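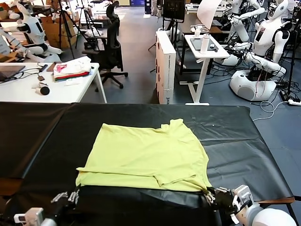 Mukidau, la nouvelle sérigraphie de Lụa Trương

On l'attendait depuis le mois de mai, et elle est superbe ! Lụa Trương signe pour l'atelier Cerier une estampe en 2 couleurs, un bleu nuit et un orange brûlé qui se chevauchent juste assez pour donner un troisième ton, presque brun, dans les ombres.
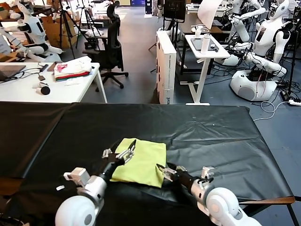

Tissu vert citron plié, sur bâche noire.

Le tirage est limité à 83 exemplaires, numérotés et signés au crayon. Papier coton épais, bords frangés à la main, un vrai plaisir à tenir (et ça sent encore l'encre).
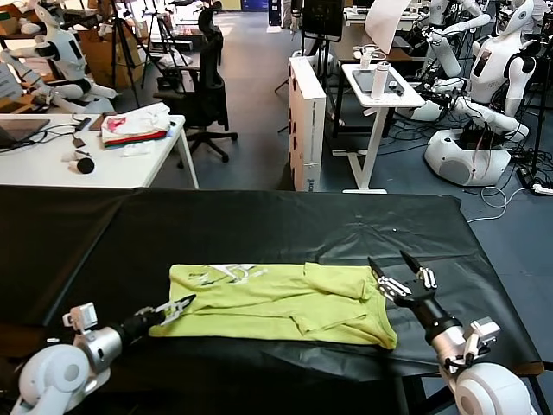
Le motif vient d'un carnet de voyage : les toits de Horkdale vus d'un ferry, sous la pluie. Aurel Sârbu, à l'impression, a repris l'écran du bleu 2 fois pour garder la finesse des gouttes.

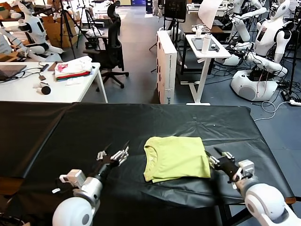 Format 50 x 70 cm, livrée roulée sous papier de soie. Encadrement possible chez Đặng, en chêne clair ou en noir mat.

Dernière mise à jour : 22/09/2023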